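Speaker notes: "Time Is a Sensor Too"
Giuliana Chambi, perception and tooling, Witodton
November 3, 2020

SLIDE 1

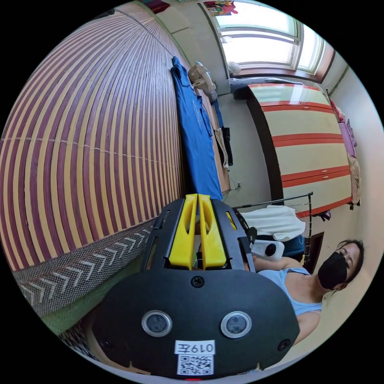 Hand-held gripper over the mat, blue T-shirt laid out. Unit label 019左.

Leave it up while people find seats. Don't read the title aloud, they can read.

Open with: 左 means left. It's on the label, above the QR code, in print. Our loader spent most of June filing left-hand recordings as right-hand ones. The label was correct the whole time. (Pause. If they laugh, good. If not, they've done this too.)

SLIDE 2: What the policy gets

Images, finger opening, pose. Three streams, three clocks, each one sure of itself. The planner wants a single answer to "where was the hand when the cloth looked like that?"

Mention lens distortion here. Go back to slide 1 for a second and point at the mat — the slats bend into an arc. We keep the raw image for training and undistort only for tracking. Someone will ask why not both. Parked for Q&A.

SLIDE 3: The 84 millisecond problem

Finger opening was stamped when the message arrived, the image when it was exposed. Gap of 84 ms on our worst unit. On a rigid box you'd never notice. On a T-shirt, the policy learns to close on fabric before it gets there, with total confidence.

Play the sim clip. It grabs air. Let it grab air twice.

SLIDE 4: Celik

Our replay checker. Eusebio Salazar wrote the first version over a weekend and has been apologizing for it since. It lines up the streams, shifts them until finger motion agrees with what the image shows, and prints the offset.

Ran it on 1,945 episodes. It flagged 627. I was hoping for a smaller number and so was my manager.

SLIDE 5: What we changed
— stamp everything at the source
— read left/right from the QR code, never from the folder name
— reject an episode at upload, while the operator still has the shirt out

Of the flagged ones, 47 had no usable clock at all. We deleted them. There was a meeting about it.

SLIDE 6: Still broken

Pose drift when cloth fills most of the view. Tseng, the new tracker, handles it better and runs slower. Skip the chart if past 20 minutes.

Q&A. Repeat each question into the mic. Eusebio takes anything about the solver.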